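Dadari Craft Table: Your Questions, My Answers

I'm Chutima Kaewkla and I run the open craft table at Dadari. I get a lot of the same emails about glue and tape (so many emails about tape!), so I finally typed my answers up.

Do I need to bring my own supplies?
Nope! Paper, glue sticks, packing tape and scissors are all on the table when you get there. If you have a favorite pair of scissors, bring them and put your name on them. I have a drawer of 7 orphaned pairs and I'd love to send them home.

Glue stick or tape, which one do I want?
For paper on paper I reach for a glue stick nearly every time. Cards, collage, scrapbook pages, all glue stick. Tape is for boxes, for wrapping anything heavy, and for the backs of things where it won't show. Kulap Petchrat tapes the fronts of her collages on purpose and they look fantastic, so take my rules with a grain of salt.

My glue stick dried out. Can I save it?
Sometimes. Slice off the crusty top with a butter knife, twist up a little fresh glue and try it on scrap paper. If it drags or crumbles, toss it. And please push the cap on until it clicks!

Why does my paper wrinkle?
Too much glue, or you're pressing too soon. Do one thin coat, go all the way out to the corners, lay the paper down from one side and smooth it with your palm. Thin wrapping paper wrinkles no matter what I do, so I use the heavier Saithong sheets (105 gsm) for anything I care about.

I can never find the end of the clear tape. Help?
Oh, I feel this one. Run a fingernail slowly around the roll, and then go the other way if you don't feel a bump. Tilting it toward a lamp helps too. Once you've got it, fold the last bit under to make a tab, and next time you'll be cutting in four seconds flat.

Where does everything go when I'm done?
Glue sticks lie down in the shallow tray, caps on. Tape rolls go on the peg by the window. I used to stack them flat in a bin and they picked up every bit of lint in the building, which made for some very fuzzy parcels.

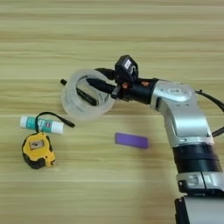 Clear packing tape and a glue stick on the craft table.

Can I wrap packages to mail?
Sure, come after 4 when it's quieter and you can spread out. Bring your own boxes. I've got plenty of tape, but please don't use a whole roll on one parcel (Charoen Sriwong, I say this with love).

Can my kids come?
Yes! Glue sticks are fine for little hands. I'd rather a grown-up did the cutting on the packing tape.

Do you sell supplies?
Just the Saithong paper, in packs of 96 sheets. Ask me or Wanpen Duangkaew at the front desk, and we take cards now.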